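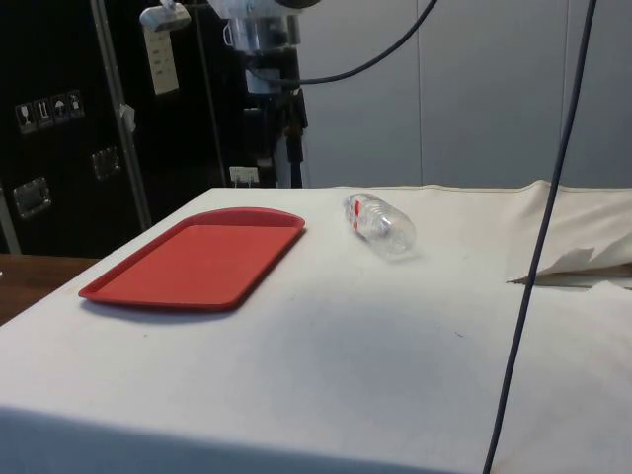 # Exercise 6: Placing a Bottle on a Tray

Robot Arm Lab, student handout. Revised 23 September 2018.

In Exercise 5 you moved the arm between fixed points with nothing in the workspace. In Exercise 6 the arm picks up a plastic bottle lying on the table and sets it down inside a serving tray. Work in pairs. One student runs the program and the other keeps a hand on the stop button. Change places after every ten runs.

Questions about the grading of this exercise go to Ánh Khổng.

## Before you start

You need:

- the arm, powered and homed
- the red serving tray
- one clear plastic bottle, empty, with its cap on
- the white table cloth
- a steel ruler and masking tape
- a copy of your `points.txt` from Exercise 5

Load the Lisel control program on the lab computer and open the project named `tray_place`. Save it under your own team name before changing anything. Projects left under the original name are overwritten each night.

## Step 1: Set up the table

1. Pull the cloth flat across the working area. Push any spare cloth to the back right of the table. Folds in the working area change the height of the bottle and the grip will miss.
2. Put the tray on the left half of the table. It does not need to be square to the table edge. A slight diagonal is fine and is used for the graded runs.
3. Lay the bottle on its side to the right of the tray, a little farther back, with the cap toward the tray.
4. Check that hanging cables are clear of the path between the bottle and the tray. Move the arm by hand through the full path with the motors off and watch the cables as you go.

Mark two corners of the tray with small pieces of tape on the cloth. Do not tape the tray itself.

## Step 2: Record the tray position

Jog the arm to a point over the middle of the tray, 200 mm above the cloth. Save it as `TRAY_HIGH`. Lower the arm until the closed fingers are 81 mm above the tray floor and save that as `TRAY_LOW`. Measure with the ruler. The height shown on the screen is taken from the arm base and is not the same number.

If the tray is turned, turn the wrist to match its long side before saving. Both points must have the same wrist angle. If they differ, the bottle swings as it comes down and can strike the rim.

## Step 3: Record the pick position

Repeat the procedure for the bottle:

- `PICK_HIGH`: 200 mm above the cloth, fingers open
- `PICK_LOW`: fingers on either side of the bottle, not touching the cloth

Grip the bottle near the middle of its length. A grip close to the cap leaves the base hanging low, and it will drag over the tray rim. The grooves in the body help hold the bottle in place but they also collapse under too much force. Start with the grip force at 2 and raise it one step at a time until the bottle stays level when lifted.

## Step 4: Write the sequence

The basic program is:

```
move PICK_HIGH
open
move PICK_LOW slow
close force=2
move PICK_HIGH slow
move TRAY_HIGH
move TRAY_LOW slow
open
move TRAY_HIGH
```

Change the force value to the one you found in Step 3. Leave the `slow` settings in until you have six clean runs in a row. The move from `PICK_HIGH` to `TRAY_HIGH` may then be run at normal speed.

Teams using the camera should put the `find bottle` call ahead of the first line. Clear plastic gives weak edges against a white cloth, and highlights on the curved side are often picked up as separate objects. Set the search to look for the red label band and work out the center of the bottle from there. The band is near the neck, so the offset has to be measured along the bottle and entered by hand. Limit the search area to the right of the tray. With the whole table in the search area, the tray is returned as the largest red match every time.

## Step 5: Test and log

Reset the bottle by hand between runs, with the arm stopped. Log each run on one line: run number, grip force, result, and a short note. Use these result codes:

| Code | Meaning |
|---|---|
| P | bottle fully inside the tray |
| R | bottle resting on the rim |
| D | dropped before reaching the tray |
| M | missed the pick |

Do not delete failed runs. A log with only P results will be sent back.

## Common faults

**Bottle rolls away as the fingers close.** The fingers are not centered on it. Re-record `PICK_LOW`.

**Tray moves when the bottle is released.** `TRAY_LOW` is too low and the bottle is pressing on the tray floor. Raise it 6 mm and test again.

**Arm stops with a range error.** The tray is too close to the front of the table. Move it back, replace the tape marks and redo Step 2.

Hand in the log, the program file and your saved points together. Exercise 7 uses the same points, so keep a copy.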